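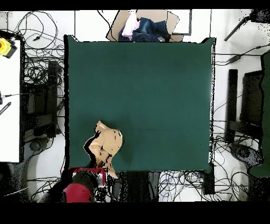

Figure 1. Tan cloth on the green work surface, with the gripper at the near side.

Week 8 notes: learning to flatten cloth from demonstrations
Course: Robot Manipulation, June 2021
Notes by Zane Lukoševičius, corrected by Oldřich Šťastný

Reading for this week: the Munda report, sections 2 and 4. Skip the appendix on camera calibration, we did that already.

1. The problem

A rigid block has a pose you can write down in six numbers. A crumpled towel does not. Two towels can look the same from above and have their corners in different layers. So in Munda we don't estimate the full state of the cloth. The policy takes one color and depth view from above and returns a grasp point and a pull direction.

2. Data

The training set has 2,269 grasps, recorded by Uldis Vītola and Jurgita Eglītis. Each record holds the view before the grasp, the chosen point, the pull, and the view after. Another 160 grasps were kept back for testing. No cloth in the test set appears in training.

Depth is missing along sharp folds and on shiny or black parts. Missing pixels are marked as missing and passed to the network as a separate channel. Do not fill them with zeros in the homework.

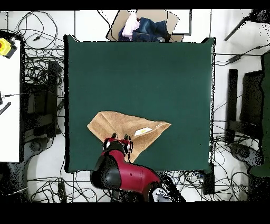 Grasp choice is the part of the method that matters most. The network scores every pixel on the cloth, and the score is the expected gain in covered area after the pull. Points near an outer edge tend to score higher than points in the middle of a pile, where the fingers often take up several layers. In Figure 2 the two-fingered gripper is at the lower edge of the towel, and a pointed corner extends to the right. If that corner is a single layer, it is a good candidate for the next grasp. The top view alone can't settle this, so the score should be read as a guess.

3. Result

Coverage is cloth area seen from above divided by its flat area. The learned policy beat the random baseline on the test set by over 2 to 1 in mean coverage gain. It did worst on cloths folded neatly in half, which look flat to it.

Homework: problems 1 to 3, to Raimonds Adomaitis before the next lab.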